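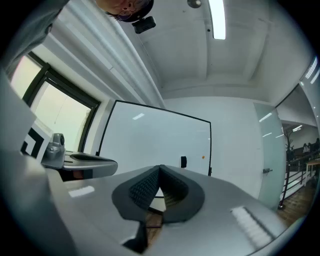
I've been promised calibration-free imitation learning three times now, by three different vendors, and each time I've ended up spending July in a room with the blinds up, trying to work out why the left hand thinks it's inside the right one.

The latest promise is Tillis. It's a pose-tracking and labelling package for handheld gripper recordings, and the pitch is that you point it at a pile of wrist video and it hands back clean trajectories for both hands, ready to train on. No motion capture, no fussing over clocks. My colleague Shigeru Arai was keen. I was asked to be open-minded, so I gave it 213 recordings and tried to be.

Some of what it does is good. The importer is fast. It reads our odd fisheye footage without complaint, which Branier never managed (Branier would crop the corners off and then tell you the lens model had converged). The timeline view is pleasant to use, and you can scrub both wrists together. If they sold just the viewer I'd probably pay for it.

My trouble starts with the pose estimates. Each gripper gets its own track from its own camera, and then the software has to put the two tracks into one shared space. It does that partly from the room and partly from the square markers, when one hand can see the other's. Fine in theory. But people don't work with their hands politely facing each other. They reach, they turn a wrist over, they rest one hand on a hip while they think. The marker goes out of view and the relative pose starts to wander. When the marker comes back, the track jumps to meet it.

Tillis smooths the jump. I don't want it smoothed! I want it flagged in red with a number beside it. A smoothed jump looks like a person gently moving their hand sideways, and a policy trained on that will learn to gently move sideways. We had this same fight with Suker two years ago and their answer was a slider called "continuity". Tillis has left out the slider and made the decision for you.

Then there's the room. Visual tracking wants texture, and a modern office is mostly things it hates: blank whiteboard, white wall, frosted glass, a bright window. The demo videos on the Tillis site were all shot in what looks like a very cluttered kitchen. I asked support about plain walls and was told the model was "robust to low-feature environments". I asked for the test data behind that and got a link to the same kitchen.

Reflections are worse. Glass gives the tracker points that look solid and move the wrong way. So do shiny metal housings, which carry little copies of the ceiling lights that slide about as the hand turns. We've been masking the gripper body by hand since the Bako days, and I had hoped to stop. Tillis has an automatic mask. It covered the fingers nicely and left a good part of the housing in, and the feature view was full of cheerful green dots sitting on the highlights.

I did the boring test as well. Put both grippers in a fixed jig, leave them there for 20 seconds, and see what the software says they did. In our worst run they drifted 3 centimetres apart while bolted to the same piece of aluminium. The confidence score stayed green the whole time, and that bothers me more than the drift. Every tracker drifts. I can plan around drift if the tool admits to it.

Shigeru's view is that I'm grading it against perfection, and that with enough recordings the errors wash out in training. Maybe. Random errors might. These ones lean the same way every time the hands separate, and I don't see how more of them helps. He also says the policy we trained on the smoothed data "looks fine", and I've asked him to say that again after it has tried to put a lid on a jar.

For now we're keeping our old pipeline for the poses and using Tillis to look at things. I've written a small script that compares the raw and smoothed tracks and dumps any stretch where they disagree by more than the width of a finger pad. It's ugly and it's slow on long recordings, but it found the jumps. I've sent the output to their support desk and asked for an option to turn smoothing off at export. They've put it on the roadmap, next to the dark theme.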